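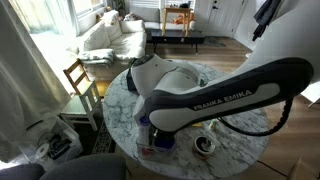 Second tabletop station: what do I forget in the budget?
Equipment and Purchasing > Arms, grippers, mounting

sitka_lane
Posted in January, 9:12 am

Good morning to all. I have to deliver a budget for a second pick-and-place station before the end of the month, and I would like experienced people to look at it. The arm itself is already decided and paid from another line, so please do not discuss the arm. My problem is everything else.

The total I can ask for is $1,000. It should cover the mounting, cable management, spare fingers for the gripper, storage, and the objects for the tasks. The work is household objects: bins, lids, small bottles, blocks, a children's book. We work in a living room on a round table with a marble top, and the second station will be in a similar room.

My list now:
Clamp plate from Rutton, $410 with shipping
Spare finger set from Hetix, $260
Cable sleeve and floor cover, $90
Objects and storage boxes, $60
Reserve, the rest

Is the reserve enough? I also wonder if the objects line is too small.

quillback
9:40 am

The objects line is too small, yes. I made the same mistake. You think that household things cost nothing, and then one lid cracks and the shop does not have this lid anymore. Buy every object double on the first day, from the same shop, and put the second one in a closed box with the receipt.

For the clamp plate I have a question. Is the table top real stone? With stone I would not trust any clamp that presses on a small surface.

sitka_lane
9:58 am

The top is white with gray veins and everybody calls it marble, but I did not check what is inside. I will ask for the data sheet of the table. Thank you, this is a good point.

dornbusch
11:05 am

I disagree with the whole idea of clamping to a table that somebody bought for eating. Take a pedestal with its own weight and put it beside the table. Benítez has used ones; I paid less than you plan for the plate. It is ugly and it takes floor space, but you can change the table later and the arm does not care.

quillback
11:21 am

A pedestal is good in a workshop. In a room with a sofa and chairs you will hit it with your foot every day. And you must calibrate again each time the table moves a little. With the arm on the table, they move together. I would stay with the plate, only a bigger one.

dornbusch
11:30 am

They move together until the table leg is loose. Then you have a vibration problem and you will search for it in the software for two weeks. Ask me how I know.

sitka_lane
1:47 pm

Both opinions are useful, even if they do not agree. I add one more view so you can see how much space the objects need. My worry is the reach when the storage box is at the back and the blocks are in the middle.

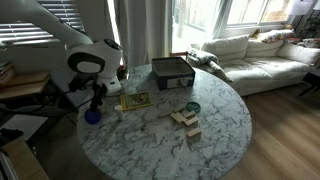 Wooden blocks, teal lid and storage box on the table; arm on the left

tmark_oh
2:15 pm

First thing I see is the cables going toward the wall. Your $90 for sleeve and floor cover is fine if you stay on one side of the room. If the second room has the outlet on the other side, you will need double. Measure before you order, the Sitau covers are sold in fixed lengths and they do not take back a cut one.

Second, I would move money from the fingers to the objects. How many finger sets did you really break?

sitka_lane
2:31 pm

None. One set got worn at the tips and we changed it after 41 days of work. But the delivery from Hetix was so slow that I wanted one set in the drawer.

tmark_oh
2:44 pm

Then order the tips only, if they sell them separately. When I asked they did, it was just not on the price list. You have to write an email.

dornbusch
3:10 pm

Agree with the tips. Also put a line for shipping of heavy parts. My pedestal freight was over half of what the pedestal cost, so quillback can be happy about this.

quillback
3:16 pm

I am a little happy.

sitka_lane
5:52 pm

I wrote to Hetix about the tips and to Benítez for a freight price. In the draft I keep the plate, but I wrote the pedestal as option B with an empty price. The objects line I will double, and I take this from the reserve until Hetix answers. If somebody has a drawing of the larger Rutton plate, please send it to me, on their page there is only the small one.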